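We got to the Verschueren open day in Tudau a little after lunch, with one question on behalf of everybody at home who hates laundry — can a machine fold a shirt yet?
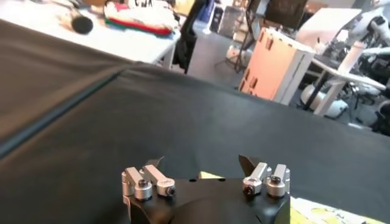 Household chores are slower going than I had hoped, though the young people at Urkero were lovely about my 22 questions. Cloth is the hard part, they told me, and I could believe it looking at that big black piece, slightly wrinkled, with the gripper in front of it. I'll still be doing my own ironing this April!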